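Search this site
March
By Lama Haddadin

Sort laundry by thickness before owner or color. Thick knits set the height of a stack, so they go at the bottom. A gray knit needs 2 folds; a third makes a ridge.
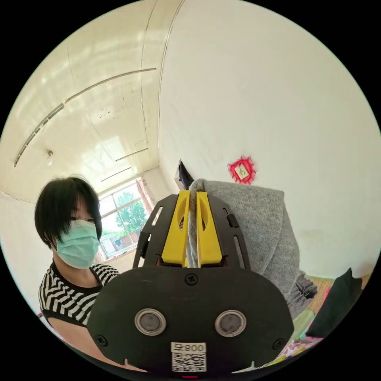
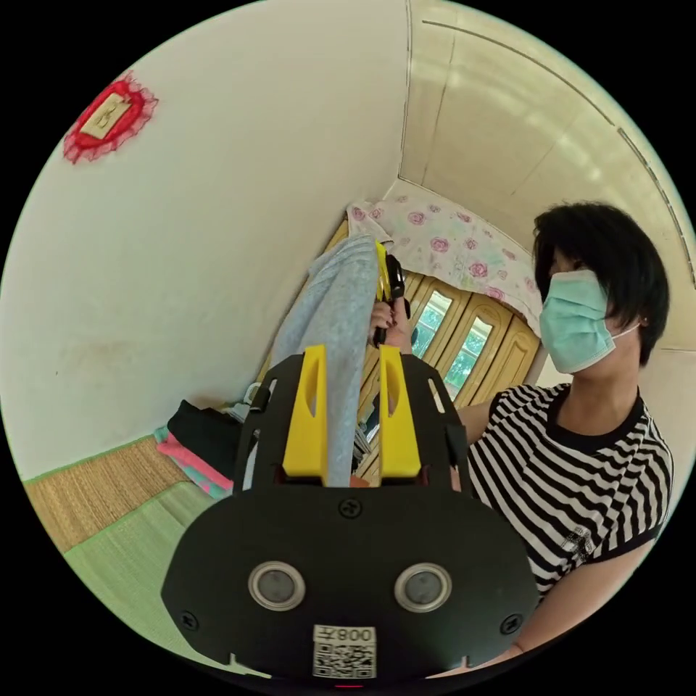
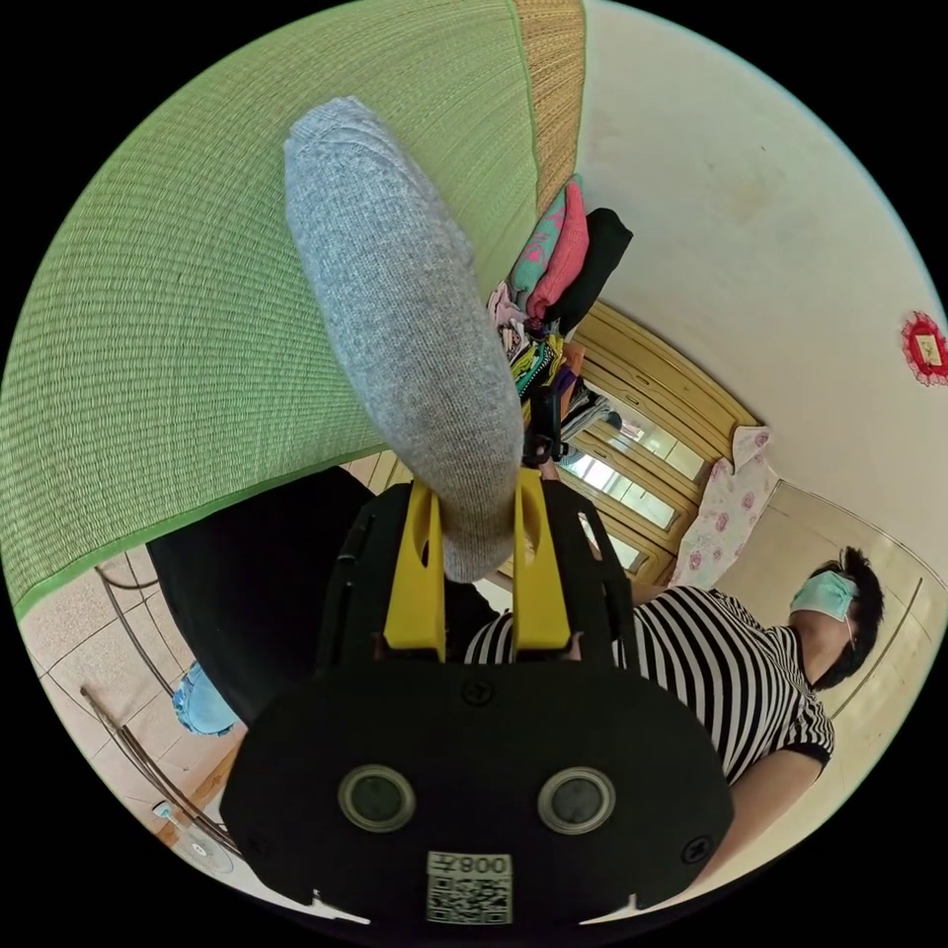

Từ disagrees: owner comes first, because a level stack still has to be taken apart at every drawer. Her limit is 7 garments per stack. Mine is 16, thin cottons only. Socks stay out of both and are laid flat, toes in one direction.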